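Plirley Water Treatment -- Customer Support
Ticket subject: Skunine softener, hard water getting through before regeneration
Site: Noltham (guest house kitchen and upstairs bathrooms)
Opened by: Danica Polák
Status: Closed

Original report

The Skunine unit under the stairs was fitted by Bartoš in April. It is the single-tank model with 16 litres of resin and a metered control head. For the first few weeks the water was soft throughout. Now it is soft for a day or two after each regeneration and then goes hard, and it stays hard until the unit next regenerates at 02:00. The salt level is correct and there is water above the plate in the brine cabinet. The display shows no error code. The head is set to regenerate after 3060 litres, as written on the card Bartoš left.

I have already switched the unit off and on, topped up the salt and checked that the hose to the drain is not kinked. None of this changed anything.

Danica Polák

Support reply

Thank you for the report. Please check the following before we send anyone out.

1. Bypass. The three valves beside the unit should be set so that inlet and outlet are open and the bypass is closed. Turn the bypass handle fully across the pipe. A handle that looks nearly closed will still let hard water through.

2. Meter. Run the kitchen cold tap at full flow and look at the flow symbol on the display. It should turn steadily. Run the tap at a trickle and look again.

3. Manual regeneration. Hold the button until the valve motor starts. Note the water level in the brine cabinet before the brine draw and again at the end of it. The level should fall to the bottom of the float tube.

4. Hardness. Use the strips in the envelope taped inside the lid. Test at the kitchen cold tap straight after the regeneration, then each morning. Please do not use the outside tap, as this is normally plumbed ahead of the softener.

Customer update

Bypass was fully closed. I opened and closed it again to be sure.

Flow symbol turns at full flow. At a trickle it does not turn at all.

Manual regeneration started at 10:15. Brine level fell to the bottom of the tube as described, and the cabinet refilled afterwards. The float moves freely.

Strip directly after: soft. First morning: soft. Second morning: slightly hard. Third morning: the same colour as the outside tap, which I tested as well for comparison. At that point the display still said 1000 litres remaining.

Support reply

The brine draw is good and the resin is being cleaned properly, so the valve, injector and drain line can be left alone. The fault is on the metering side. The display believes there is capacity left when the resin is already used up. There are two usual causes: the hardness value entered at commissioning is too low for the supply, or the meter is missing part of the flow.

Please go into the installer menu (hold both arrows until the spanner shows) and send us the values for hardness, resin volume and reserve. Also please say whether anything in the house runs at a low flow for long periods. A drip-feed humidifier, a leaking cistern valve or a tap left running slowly would all count.

For the time being, lower the litre setting or regenerate by hand every other evening. This uses more salt but will protect the boiler and the dishwasher.
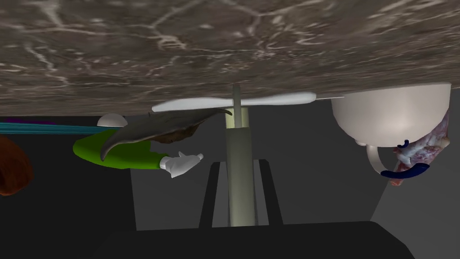
Customer update

The menu values are: resin 16, reserve 170, and the hardness figure matches the one on the water company's page for our postcode, so I do not think that part was entered wrongly. I went round the house looking for slow flows and started in the kitchen, where the marks on the worktop are what made me notice the problem in the first place. They are not easy to judge by eye. On grey marble with white and pale-grey veins, like the surface in the picture, a dried ring of scale sits among the lines and can be missed completely; a large white bowl is no better for the purpose. I have gone by the strips only, and wiped over the draining side with a dark cloth afterwards to see what came off.

Nothing was dripping in the kitchen. In the first-floor bathroom the cistern was passing water down the back of the pan. It was a very thin stream and made no noise. I put a sheet of toilet paper against the porcelain and it was wet from top to bottom within a few seconds. I do not know how long it has been doing this. The second-floor cistern was dry by the same test.

I have closed the isolating valve on the first-floor cistern for now.

Support reply

That is consistent with the readings. The turbine in the meter needs a certain flow before it will turn. A cistern that runs all day stays under that threshold, so the water passes through the resin and uses up capacity without being counted. The remaining-litres figure then falls too slowly and regeneration comes late.

Please have the flush valve washer replaced before opening the isolating valve. While the water is off, it is worth taking the meter cable out of its socket, pulling the turbine and rinsing it. Fine grit from new pipework will make it stiff, and a stiff turbine raises the threshold further. The arrow on the turbine cage must face the same way as the arrow on the body when it goes back. Grease the O-ring with silicone only -- petroleum jelly will swell it.

Afterwards run one manual regeneration so that the counter and the resin start from the same point, then put the litre setting back to the card value.

Customer update

Washer replaced by Bartoš. They pulled the turbine at the same visit and found a curl of plastic swarf around the spindle, probably from cutting the inlet pipe. It spins freely now. The flow symbol turns at a much lower flow than before, although a real drip still does not register.

Manual regeneration run at 21:30. Strips have been soft every morning since, including the morning before the next automatic regeneration, when the display was down to the last of the reserve.

One question: the salt has gone down faster than the card suggests. Is that from the extra regenerations?

Support reply

Yes. Each regeneration uses the same amount of salt however much capacity is left in the resin. Consumption should settle by the next full cabinet. If it does not, reopen this ticket and include the regeneration count from the information menu.

Closed with the customer's agreement.
Cause: undercounted flow (leaking cistern, swarf in meter turbine).
Parts supplied by Plirley: none.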